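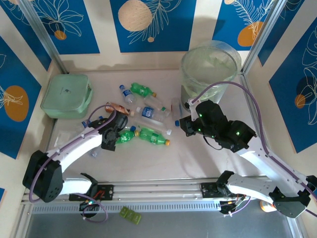
Plastic drinks bottles with coloured caps, including clear and green types

A bottle cap is a closure that seals the mouth of a bottle. In the drinks trade the term covers the crown cork used on glass, the roll-on metal cap and the moulded plastic screw cap. The last of these is the usual closure on bottles made of polyethylene terephthalate (PET), and is the main subject of this article.

Construction

A plastic screw cap consists of a flat top panel, a skirt with an internal thread, and in most cases a tamper-evident band joined to the lower edge of the skirt by thin bridges. The outside of the skirt is ribbed to improve grip. Caps are normally moulded from high-density polyethylene or polypropylene, both of which float in water, while PET sinks. The difference in density is used to separate the two materials after a bottle has been shredded.

Caps are made in one piece or two. In a one-piece cap the seal is formed by a ring moulded on the underside of the top panel, which presses against the inside of the bottle neck. A two-piece cap has a separate liner of softer material, which seals against the top of the neck. Liners tolerate small defects in the neck better than moulded rings do, but add a second material and a further step in manufacture.

Neck finish

The part of the bottle that receives the cap is called the finish. It comprises the sealing surface, the thread, a bead that retains the tamper-evident band, and a support ledge by which the bottle is carried during blowing and filling. The finish is formed when the preform is injection moulded and is not altered when the body is blown, so that one finish may serve bottles of many sizes.

Necks for carbonated drinks have vertical gaps in the thread, known as vent slots. These let gas escape during the first part of a turn, before the cap is free of the thread. Without them, pressure in the headspace could throw the cap off as it is loosened. Still water is often sold with a shorter and lighter finish, as the closure has little or no internal pressure to hold.

Manufacture

Caps are produced by injection moulding or compression moulding. In injection moulding, molten plastic is forced through a gate into a closed mould, and the gate leaves a small mark on the top panel. In compression moulding, a measured pellet of softened plastic is placed in an open cavity and pressed into shape. Compression moulding leaves no gate mark and runs at a lower melt temperature, which shortens cooling.

The tamper-evident band may be moulded with its bridges already in place or cut afterwards with a blade. Colour is added as a concentrate mixed with the base resin. Changing colour requires the machine to be purged, and makers therefore tend to group orders by shade.

Application and testing

On a filling line, caps are sorted so that they face the same way, fed down a chute and picked up by the neck of each passing bottle or by a capping head. The head turns the cap until a set torque is reached. Too little torque may allow gas to leak, while too much may strip the thread or break the bridges.

Routine tests measure the torque needed to remove the cap, the order in which the seal and band give way, and the loss of gas in storage. Removal torque changes with time as the plastic relaxes, and readings are compared only between samples of the same age.

Tethered caps

A tethered cap remains joined to the neck after opening by one or more strips of plastic. Some designs use a hinge that holds the cap clear of the mouth, others a loose strap that allows it to hang. The purpose is to reduce litter and to keep the cap with the bottle when it is collected.

See also

Crown cork
Preform
Screw thread
Tamper-evident packaging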